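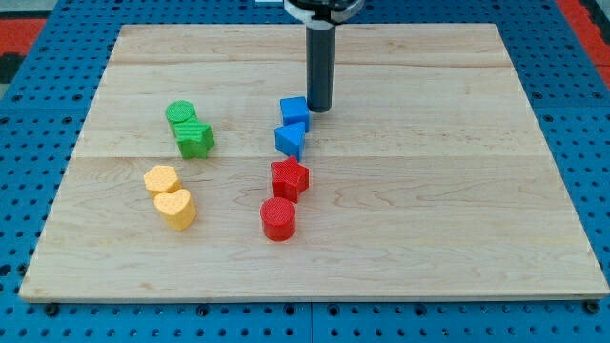

Plurell shape blocks: gallery

Page updated May 19, 2023

Sorting blocks from the Plurell set, shown by colour on a pale wooden board. The board is a large rectangle with fine wavy grain and two faint seams. It is wiped with a damp cloth after each session and stored flat. The storage tray measures 30 by 17 cm and is kept on the lower shelf at Hedow.

Green: cylinder and five-pointed star. Stored in the first row of the tray.

Yellow-orange: hexagon and heart. The heart goes in point first, or the lid will not close.

Blue: cube and triangle. The cube is the reference piece when a new tray is cut.

Red: star and cylinder. The star has the same outline as the green one and fits the same slot.

Surface: fine dots on the tops. Dust collects in them; use a soft brush, no solvent.

Weight of the tray when full: almost 130 g. Replacement pieces are ordered through Viltel and take 6 working days. The next stock check is in July.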